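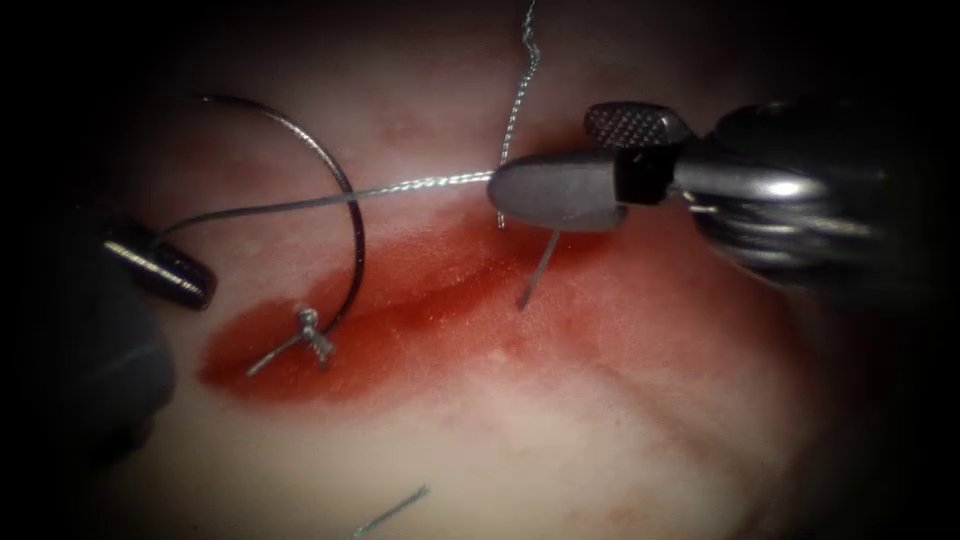 Go early or you'll stand in the coat line forever, my neighbor had warned me about the Skotley hospital open day, and she was so right! I got there at opening on 19th January and there were already over 80 people in the lobby. The old Dutia wing has been closed since September, so everything was squeezed into the new building – the blood drive, the hand-washing booth, even the bake sale (the lemon bars went fast).

My favorite stop was the kitchen tour. They send up 272 lunches a day from one long room, and the soup smelled wonderful.

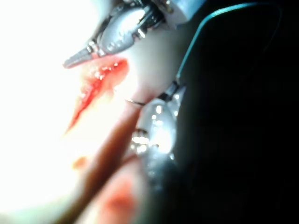 Do you have to book for the kitchen? You put your name on the sheet at the front desk, and they take 12 at a time.

I took the second group and then wandered over to the garden on the roof, which I'd never even heard of. It's mostly herbs and benches, with a nice view toward Silitz.

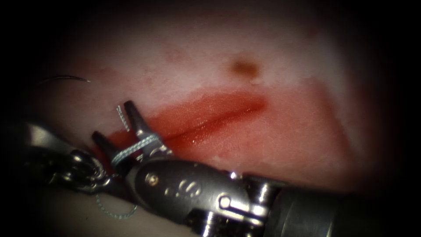 After that I caught the number 2 bus home with a free tote bag and a basil plant, which is on my windowsill now and already leaning toward the light.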